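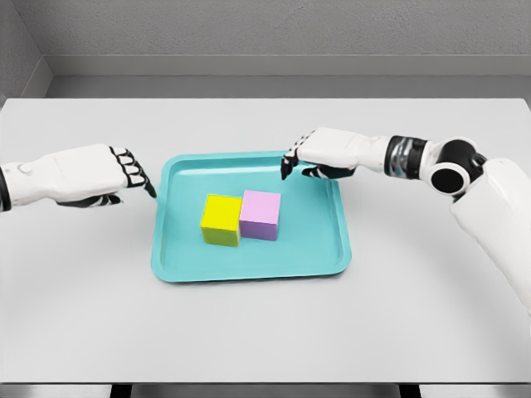
Todau: frequently asked questions

Last updated Jul 30, 2020

What does Todau do?

Todau runs two-handed tabletop tasks in simulation. It takes a task file, builds the table and objects, places the robot, and then hands control to whichever planner or policy you have named in the settings. Each run is saved so that you can replay it, score it or send it to someone else.

Is the planner part of Todau?

No. The planner is called Lovik and is installed separately. Todau asks Lovik for a path for each arm and then follows it. If you have your own planner you can use that instead, as long as it answers the same four calls. They are listed in the manual under "Bringing your own planner".

Which tasks come with it?

The Dullura set, which has 19 tasks in this release. Most of them use cubes, a tray or both. The cube and tray tasks are the best place to start, as the shapes are simple and a wrong grasp is easy to spot in the replay.

Do I need a real robot?

No. Everything on this page applies to simulation only. We do not supply drivers for hardware and we cannot advise on running saved paths on a real arm.

Can the two arms do different things at the same time?

Yes. Each arm has its own goal and its own timing. You can also tell one arm to hold its position while the other works. Set "idle_arm" to "hold" or "retreat". With "hold" the arm stays where it last was. With "retreat" it moves back to a clear spot over the table, and Lovik is asked for that path first, before the working arm sets off.

If both arms have to reach their goals together, set "sync" to "end". This slows the faster arm down. It does not speed the slower one up.

Why does the hand stop just short of the object?

Usually the safety margin is too large. The default is 11 millimetres, measured from the collision shape of the fingertip and not from the shape you see drawn. Lower it in the task file for the last part of the reach only. If you lower it for the whole path, the knuckles will start to catch on the tray rim.

The same fault can come from a cube pose that is out of date. Check that "refresh_pose" is switched on, especially if something else in the task may have pushed the tray.
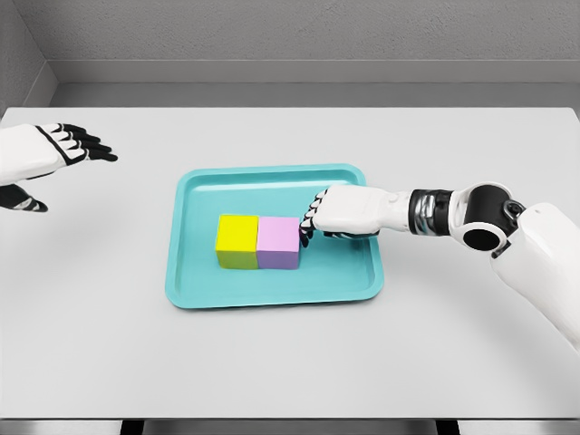
Two cubes are touching and the planner says there is no grasp. What can I do?

Lovik looks for grasps with a finger on opposite faces. When two cubes sit flush, one of those faces is covered, so the usual grasp is thrown out. You have three choices:

Use the "part" action, which places the fingertips at the top edge of one cube and draws it away from its neighbour before a grasp is tried.
Allow grasps from the two free faces, if the hand has room to turn inside the tray.
Treat the pair as one object. This only works if the hand opens wide enough.

We suggest "part" for most tasks. It adds time to the run, but the grasp search afterwards is much shorter.

How does Todau decide that a finger is touching something?

It reads the contact list from the physics engine at every step. It does not use the rendered view. A finger can look as if it is touching when no contact is recorded, and the other way round, so please check the contact log before reporting a bug.

Can I work from camera views instead of exact poses?

Yes – set "state_source" to "camera". Object poses then come from the perception module. It copes well with plain, strongly coloured objects. It is less good with white objects on a white table, and the hand can hide a small cube during the last part of a reach. While an object is hidden, the module keeps the last pose it trusted and marks it as stale in the log.

Why do I get different results with the same seed?

The seed covers object placement and sensor noise. It does not cover the planner, which has a seed of its own. Set both. Results can still differ between machines if the physics step size is not the same.

How was the release tested?

Anoma Howlader ran the full Dullura set at our Dobson office, 1,073 runs in all. The settings files are in the "release" folder. Runs that failed are kept with the rest and can be replayed in the same way.

When is the next release?

In August. It will let you edit a path by hand in the replay window. Task files written for this version will still load.

Who do I contact about a problem?

Write to Maureen Bellamy through the support form. Attach the task file, the contact log and both seeds. Please do not send screen recordings on their own – we cannot rerun a task from a video.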